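Prendora Residents' Forum > Buildings and Facilities
Topic: Replacement tables for the community room

Eirlys Gittins (moderator)
2021-12-05
Members are asked to comment on the proposed purchase of tables for the community room. Two quotations have been received. Watex has offered the set at 800 dollars and Medov at 300 dollars.

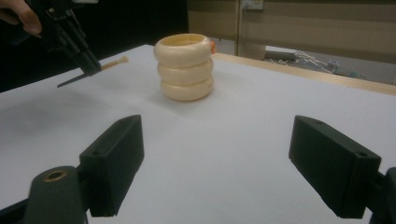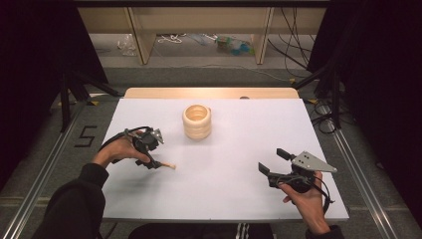
The Medov tables are narrower and do not fold. Comments will be accepted until the purchase order is issued.

unit281
I support the Medov quotation. The room was repainted in October at considerable cost, and a further 800 dollars is difficult to justify.

Ifor Samuel
I must respectfully disagree with the previous member. Tables that do not fold cannot be stored in the hall closet, which is 26 inches deep. The Watex set should be approved.

unit281
The closet is already full of chairs. Has Karimi been asked to quote?

Eirlys Gittins (moderator)
Karimi was contacted and has not replied. Members are reminded that the chairs are a separate item.

Ifor Samuel
Then I request that the chairs be placed on the next agenda. My position on the tables is unchanged.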